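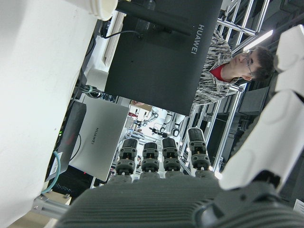

Sandra Naylor asked me last month whether the work room was really worth the fuss, and fair enough, it's your grant! The desk end is usable. There's a monitor up on its arm, the laptop has a spot below it, and I've spent $473 of the $2,000 so far, mostly on lighting and leads (Didier has the receipts, all filed under Moulin).

The big pale table is my favourite part, and I'm being strict about keeping clutter off it – no mugs, no mail, no exceptions, Brittany!
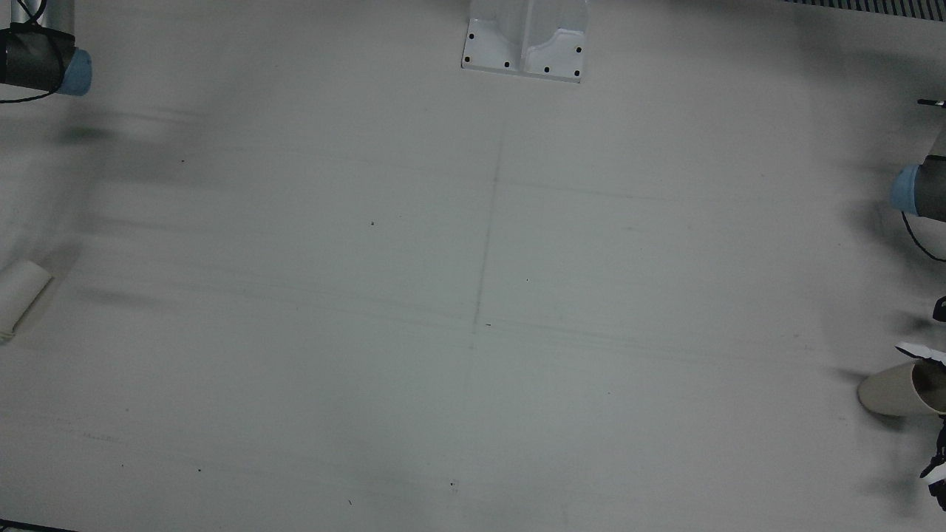
Next up is the cable tidying, which I've been putting off. Shuzhen wants the leads labelled at both ends and I've ordered 10 metres of sleeve from Lekico. After that it's the shelving quote, $209 before delivery, and I'd like your okay on it before December if you can manage that.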